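January 11, 2021
By Frauke Reinholz

3. Shared drinkware in four household kitchens

3.1 Setting and method

The households in this section are referred to by the names of the buildings they live in: Allar, Nestorley, De Bruijn and Herna. All four are shared houses in which unrelated adults rent rooms and use one kitchen. The kitchens were visited in November, before the winter break, when most tenants were at home. Each household kept a paper log on the refrigerator door for the length of the study. Tenants wrote down when a cup left the kitchen, who took it, and when it came back. The logs produced 195 usable entries. Entries with no name or no time were dropped.

We also held one interview with each tenant who agreed to talk. The interviews were short and took place at the kitchen table. We asked where people thought the cups belonged, whether they thought of any cup as their own, and what they did when the shelf was bare. Notes were taken by hand and typed up the same evening.

Plastic cups are the main interest here. Earlier work on shared kitchens has paid more attention to mugs, which people often bring from home and are slow to lend. Plastic cups are cheap, stack badly once they are mixed, and tend to be bought in sets where only the color differs. Figure 2 shows drinkware of the general type discussed in this section. 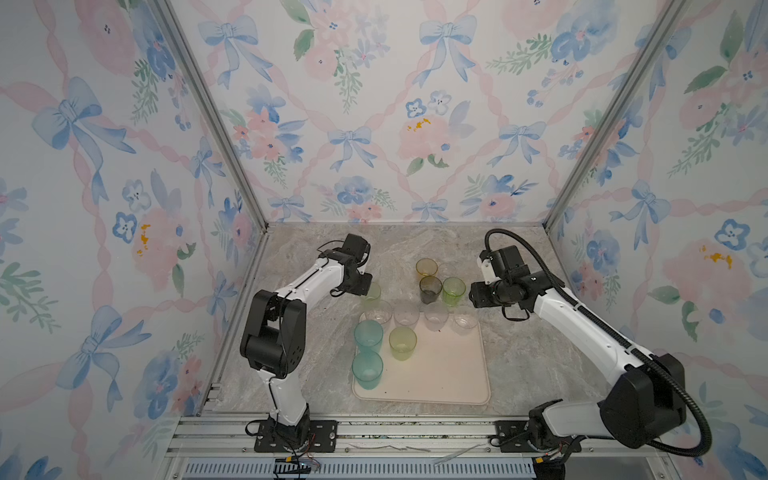

Figure 2. Plastic drinking cups in assorted translucent colors, with a pale pink tray.

3.2 Color and ownership

In Allar and Herna, tenants used color to tell cups apart during the day. A person who poured water in the morning would look for the same color at lunch. This did not make the cup theirs in any lasting way. By the next day the color was free again, and no one we spoke to in either house objected to that.

Nestorley worked differently. Two tenants had claimed a color each when they moved in, and the others had gone along with it. When one of them moved out, the claim passed to the new tenant in the same room. She told us she had not asked for it and did not care for the color, but she kept using it to avoid a discussion.

In De Bruijn there was no link between color and person. Cups were washed in one batch at night, and whoever was at the sink decided where they went. The log for this house has the longest gaps between a cup leaving and returning. The longest was 10 days, for a cup used to hold pencils in an upstairs bedroom.

3.3 Trays and shelves

Two of the houses kept their cups on a tray and two kept them on an open shelf. Tenants in the tray houses were more likely to say that a cup was missing, and more likely to go and look for it. An empty place on a tray is easy to notice. On a shelf, the remaining cups spread out or get pushed to the back, and the loss may go unseen for a week.

We do not want to make too much of this. The tray houses were also the smaller ones, and fewer tenants means fewer places to look. A larger survey, with 1000 households or more, would be needed to separate the two effects.

3.4 Washing

Washing rules were written down only in Herna, on a card above the sink. The card said that a cup should be rinsed right away and washed by midnight. Tenants there broke the second rule often and the first one rarely. In the other houses the rule was understood to be "wash your own," but where cups had no owner, this rule gave little guidance. Several tenants said they washed whatever was in the sink when they needed the space.

Comments (2)

tmk_lodger: We had the Nestorley system in my last place. I was yellow for three years.

R. in the attic: Did you ask about lids? Ours disappear much faster than the cups do.

Related items
Refrigerator shelves and the division of space in rented houses
Who buys the dish soap? Notes from a shared kitchen
Mugs brought from home: a short review
Paper logs in household studies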